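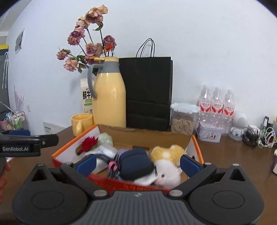 A shoebox-style catchall: red flower, navy pouch, a tied bundle of cable.

The Swap Shelf at Losbridge

By Katia Cocco

I went to Losbridge in July to write about the old mill, and I came home wanting to write about a shelf. It stands in the entrance hall of the Astetti building, between the mailboxes and the stairs, and people leave things on it. Other people take them. There's no sign-up and no app, and the whole arrangement runs on a handwritten card that says "Take it if you'll use it."

I sat on the stairs across from it for a whole morning with a coffee and I loved every minute! A man in painting clothes left a waffle iron. A girl on her way to swim practice picked up a jigsaw puzzle, shook it, listened, and put it under her arm. Somebody's grandmother read the backs of three paperbacks all the way through and took the one with the worst cover (I checked after she'd gone, and it was a very bad cover).

Swapping like this is old, of course. My own aunt ran a version of it out of her garage in the town of Drorkine, mostly baby clothes and canning jars, and I grew up thinking every family had a table of things on their way to someone else. What's new in Losbridge is how far it has spread. The bakery has a shelf for baking pans. The bike shop keeps a crate of bells, lights and odd pedals by the door. At Toprak, the little tea room by the bridge, you can trade seeds, and the owner will tell you which tomatoes did well in her window boxes whether you ask or not.

The small stuff is where it gets good. Everyone knows what to do with a lamp. But what about the ribbon, the half pack of envelopes, the charger that fits something? Losbridge people put these in boxes and let you rummage, and rummaging is a pleasure I had forgotten. I spent ages in one box at the tea room and came up with a brass thimble and a luggage tag shaped like a pear. The thimble is on my desk now. I don't sew.

A few things I picked up for anyone who'd like to start a shelf at home or at work. Put it where people already walk past. Keep it small, two boards at most, so it looks full on day one. Test anything with a plug before you leave it, and tie a note on if a piece is missing. Clear out whatever has been sitting there for four weeks, and be cheerful about it, even when the thing is yours.

Mine went up in our stairwell last month. So far it has taken in a fondue set, a stack of gardening magazines and one very good umbrella, and the umbrella was gone before dinner. The fondue set is still there if you'd like it.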